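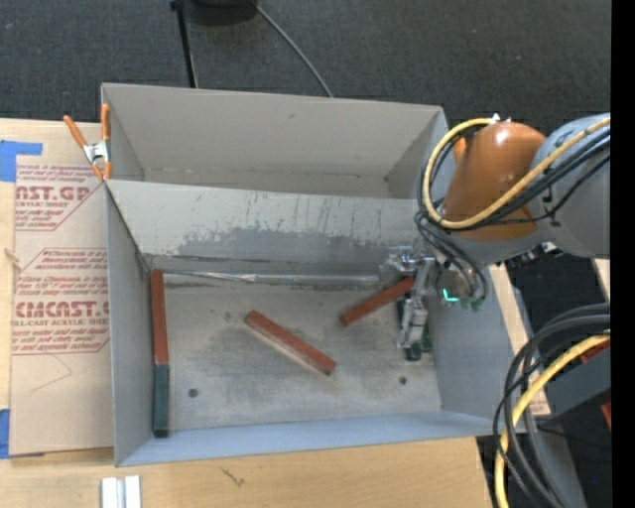 Scuffing on the divider of a sheet-metal bin. Thread on how finishes on sheet metal wear, and how to read the marks.

Most of what gets called "paint failure" on sheet-metal goods is one of four things: abrasion, impact, loss of adhesion, or corrosion working under the film. They look different and they have different fixes. People mix them up and then buy the wrong coating.

Abrasion first. Something slides over the surface many times and takes off a little each time. The marks tend to run in the direction of travel, the edges are soft, and the color change is gradual. Run a fingernail across the boundary and it doesn't catch.

Impact leaves a small, well-defined spot. On a brittle film you get a star of cracks or a chip. On a soft film over thin steel you get a dent with the film still on it. If the fingernail catches, you're probably looking at a chip.

Loss of adhesion comes off in flakes with clean metal underneath. Usually that's prep: oil, mill scale, rinse water with too much salt in it. No topcoat will save a part that went into the booth dirty.

Corrosion under the film shows as blisters or a raised line creeping out from a scratch. If you see it starting at a cut edge, look at the edge before you look at the paint.

One more that gets mistaken for wear: transfer. A softer material rubs on a harder surface and leaves some of itself behind. A dark smear on a light panel can be rubber, plastic, graphite or aluminum. Wipe it with solvent on a white rag before you write "worn through" on a report. I have written that on a report. It wiped off.

Thickness. We measure in microns with a magnetic gauge on steel and eddy current on aluminum. Take the zero on an uncoated piece of the same sheet. The plastic calibration shims wear too, and a shim that has been in a drawer with screws is worth very little.

Readings near bends and edges are unreliable with a normal probe. Stay 28 mm in from any edge if the part allows it. That's our shop number, picked because it cleared the curvature on every part in the last batch. Yours will differ.

Powder coat pulls thin at sharp outside corners as it flows in the oven, so that is where bare metal shows up first. Break the edge before coating. A light pass with a file is enough on thin sheet. A laser-cut edge also carries an oxide layer that powder doesn't like to hold on to, and that has to come off mechanically or with acid.

Inside corners have the opposite trouble. The field lines go to the nearest grounded surface, so charged powder lands on the walls and skips the corner. Operators turn the voltage up, which makes it worse. Turn it down, turn the air down, and do the corners before the flats.

Cure. The number on the powder's data sheet is metal temperature, and the clock starts when the metal gets there. Oven air at set point tells you very little about a thick bracket hanging next to a thin tray. Ruba Harb ran thermocouples on a mixed rack for us at Ollness and the thick parts were still climbing when the timer went off. We had been pulling them early for months.

An undercured film looks fine. Color is right, gloss is close. It fails when you rub it: solvent on a swab, double rubs, look for softening and color on the swab. Also chips easily. If a part "wears" badly within weeks of delivery, do the solvent rub before you do anything else.

An overcured one yellows a bit (you'll see it on whites and light grays, rarely on darks) and gets brittle. Less common in our work, mostly a stopped conveyor.

Testing. The usual bench method for abrasion is a rotating panel under weighted wheels, and you report mass lost after a set number of cycles. It ranks coatings well. It predicts service life badly, because real parts see grit, edges, heat, and someone dragging a bolt across them.

So Noémie Perrin built a drop-and-drag rig out of scrap and we ran Dondia and Flatum side by side on it. Same sheet, same pretreatment, same oven load, both in a fine-texture gray. Panels were checked every 175 strokes for first visible substrate.

Flatum came out ahead in drag. Dondia came out ahead in drop – less chipping at the edge of the panel, and what chipping there was stayed small. I wouldn't read more into it than that. It was 4 panels each and two of the Flatum ones came off the same corner of the rack.

Texture matters more than I expected. A fine texture touches the sliding part only on its peaks, so early wear shows as polished dots and the eye skips over it. Gloss shows a scratch on the first day. Same loss of material, very different phone call from the customer.

Texture also holds dirt. If the thing has to be wiped down every shift, go smoother and accept the scratches.

If parts will slide on a surface all day, consider leaving that surface uncoated. Stainless or plated sheet on the wear face, coating everywhere else. A bolted-in liner you can swap costs less over the years than stripping and recoating. We use Rey liners in our own trays and change them in August when the line is down anyway.

Galvanized is good in the open air and mediocre under sliding. Zinc is soft. It dulls, then goes patchy, but it keeps protecting the steel next to a scratch for as long as there's zinc nearby.

Touch-up paint: fine for corrosion, useless for wear. It's air-dry over cured powder and it will come off at the first real contact. Scuff the area first, keep the patch small, and don't promise anyone a color match.

What to write down when you inspect: location, direction of marks, whether the nail catches, whether it wipes off, thickness on sound film next to the damage. A photo taken with light from the side. Those notes will get you to the right one of the four most of the time.

Adhesion testing gets its own thread. Cross-hatch with a 2 mm spacing on most of our films, and the tape matters more than people think.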